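살림·정리 게시판 > 수건/침구

제목: 세안 수건 접는 방식, 쟁반에 쌓을 때 기준이 있습니까

작성자: 무명실47
2024년 5월 13일

수납장 앞 흰 테이블에서 수건을 접어 흰 플라스틱 쟁반에 올려 두는 방식으로 정리하고 있습니다. 대상은 분홍색 테리 수건과 밝은색 수건입니다. 장 안에 바로 넣지 않고 쟁반째 옮기는 구조라 접은 폭이 쟁반 테두리 안에 들어와야 합니다.

문제는 두께입니다. 분홍색은 접으면 대략 사각형이 되지만 앞쪽 모서리가 둥글게 부풀고 윗면이 평평하게 눌리지 않습니다. 아래 상태에서 더 접어야 하는지, 여기서 멈춰야 하는지 의견 바랍니다.

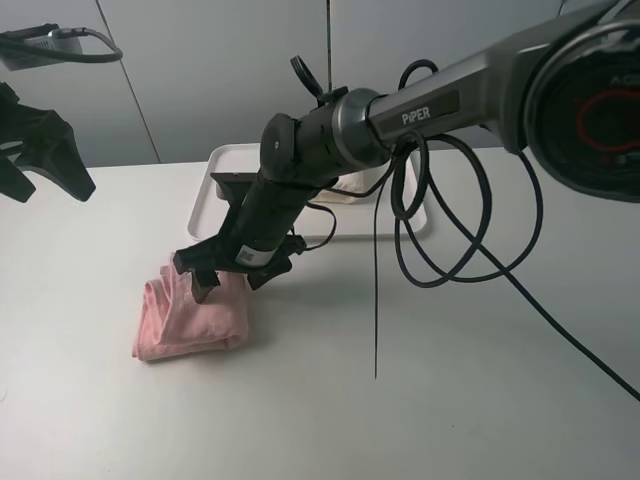
질문 정리
1. 3단 접기와 4단 접기 중 쌓았을 때 안정적인 쪽
2. 색이 다른 수건을 한 더미로 쌓을 때의 순서
3. 접기 전에 손으로 펴는 과정이 필요한지

댓글

정리함_하단
3단 권합니다. 4단은 접힌 면이 늘어나는 만큼 반발력이 커져서 윗장이 뜹니다. 저는 Siten 선반에 23cm 폭으로 맞춰 쓰는데 4단은 한 장만 올려도 기울었습니다.

rowbotham_b
동의하지 않습니다. 중량에 따라 다릅니다. 394g/㎡짜리 Rilaven은 4단으로 접어도 그대로 있습니다. 단수보다 첫 번째 접는 선이 직선인지가 먼저입니다. 글쓴이께서는 접기 전 배치를 올려 주십시오.

무명실47 (글쓴이)
작업 위치입니다. 쟁반은 테이블 안쪽에 두고 수건은 그 앞에서 다룹니다.
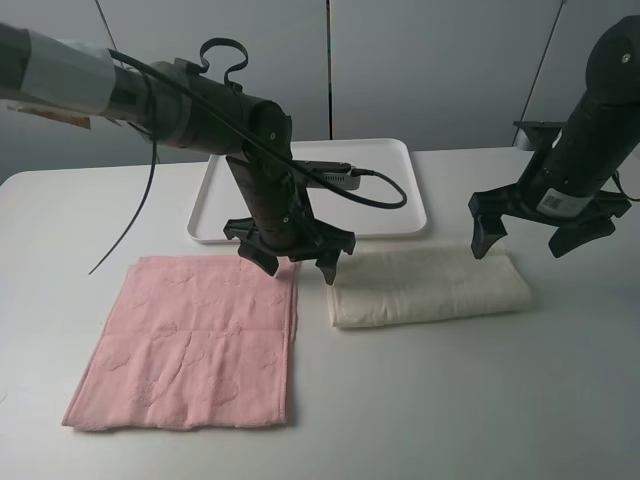

분홍색과 흰색, 접는 자리. 뒤쪽이 쟁반.

정리함_하단
두 장을 동시에 꺼내 두면 작업 면적이 부족해집니다. 한 장씩 끝내는 편이 낫습니다.

rowbotham_b
그건 취향 문제입니다. 면적만 나오면 나란히 놓고 폭을 서로 맞추는 쪽이 오차가 적습니다. 원단은 전면 테리입니까, 부분 테리입니까?

무명실47 (글쓴이)
분홍색은 부분 테리입니다. 세로 골이 촘촘한 납작한 띠가 있고, 그 옆으로 루프가 올라온 부분이 구름 모양 윤곽으로 들어가 있습니다. 끝단은 조금 더 짙은 분홍색 박음선입니다.

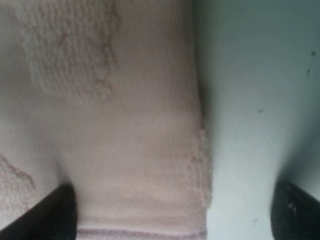 그래서 같은 힘으로 눌러도 골이 있는 쪽은 얇게 접히고 루프 쪽은 두껍게 남습니다. 접는 선이 루프 위를 지나면 한쪽만 뜨는 것 같은데, 선을 납작한 띠 쪽으로 옮기는 것이 맞는지 궁금합니다.

올풀림주의
맞습니다. 접는 선은 파일이 없는 쪽에 두십시오. 루프를 강하게 눌러 접는 것을 반복하면 결이 한 방향으로 눕습니다. 다만 띠 위치가 중앙에서 벗어나 있으면 좌우 폭이 달라지니 그 차이는 안쪽 면으로 넣어야 합니다.

정리함_하단
파일이 눕는다는 건 과장입니다. 같은 수건을 200회 넘게 세탁하고 접었지만 차이를 못 느꼈습니다. 건조 방식의 영향이 더 큽니다.

올풀림주의
건조 영향은 부정하지 않습니다. 제가 말한 것은 같은 선으로 계속 접는 경우입니다. Prunstead 부분 파일 제품에서 접힌 자국이 남은 적이 있습니다.

rowbotham_b
2번 질문에 답이 없어서 적습니다. 무게 차이가 작으면 넓게 접힌 것을 아래에 둡니다. 색은 무관합니다.

무명실47 (글쓴이)
크림색을 아래, 분홍색을 위에 둔 더미입니다.

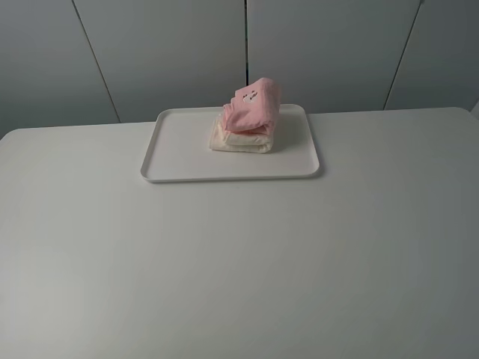 쟁반 안 2단 적재. 위 분홍색, 아래 크림색.

아래 크림색의 왼쪽 끝이 위 수건보다 조금 더 나와 있습니다. 위 수건은 앞 왼쪽으로 두꺼운 고리 모양이 생기고 윗면이 약간 솟습니다. 얼굴 무늬는 위로 오게 두었습니다.

올풀림주의
아래쪽은 그대로 두어도 됩니다. 위쪽은 고리 부분을 손바닥으로 한 번 누른 뒤 올리십시오. 솟은 부분은 접는 선이 비스듬할 때 흔히 생기는 형태입니다.

정리함_하단
저라면 위아래로 쌓지 않고 쟁반에 나란히 놓겠습니다. 자리가 남는데 높이를 올릴 이유가 없습니다.

rowbotham_b
나중에 장수가 늘면 어차피 쌓아야 합니다. 처음부터 쌓는 기준으로 폭을 잡는 것이 맞습니다.

무명실47 (글쓴이)
당분간 3단, 접는 선은 띠 쪽, 넓은 것 아래로 해 보겠습니다. 나란히 놓는 방식은 쟁반 안쪽 치수를 잰 뒤에 판단하겠습니다. 3번 질문은 아직 답을 받고 있습니다.

올풀림주의
3번은 필요합니다. 모서리 두 곳을 잡고 한 번 털고, 끝단 박음선을 당겨 직선으로 만든 다음 접으십시오.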